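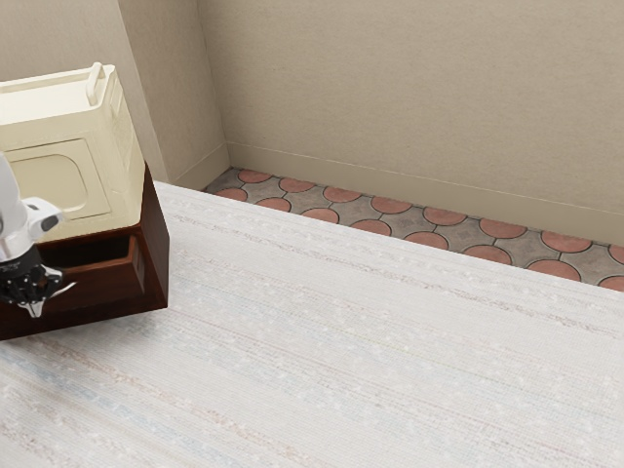

How do you get the musty smell out of an old wooden box or chest?

Air first, then baking soda, then more air. Lid open, out of direct sun, two full days. After that an open bowl of baking soda inside, lid shut, leave it a week. Dump the soda, don't reuse it in the fridge.

Still musty? Wipe the inside with white vinegar and water, half and half. Cloth barely damp. Wring it out, then wring it again. Raw wood drinks up water and the bottom panel will cup on you. Dry with a fan, lid propped.

Outside of the box: soft cloth, a drop of dish soap in warm water, dry right away. Skip the spray polish, it builds up and goes sticky. Paste wax is better. Thin coat, wait 23 minutes (my kitchen timer number, works for me), buff.

Scratches on dark wood. Rub a walnut half over them, wipe. Deeper ones want a wax stick, I get mine at Betancur Hardware in Clestton, take the box along becuase the colors on the label are way off.

Sticky lid or drawer: plain candle stub along the runners. Don't use oil, it grabs dust.

Loose hinge screw. Pull it, pack the hole with 2 toothpicks and wood glue, snap off flush, dry overnight, screw back in. Holds fine.

Storing stuff in there over the summer? Cedar blocks, sanded lightly every few months so they smell agian. Nothing damp goes in. Cords coiled loose, never wrapped tight round a machine.

Felt pads under the corners if it sits on a good table. Check them when you dust, they slide.

Next up on Monday: cloudy drinking glasses.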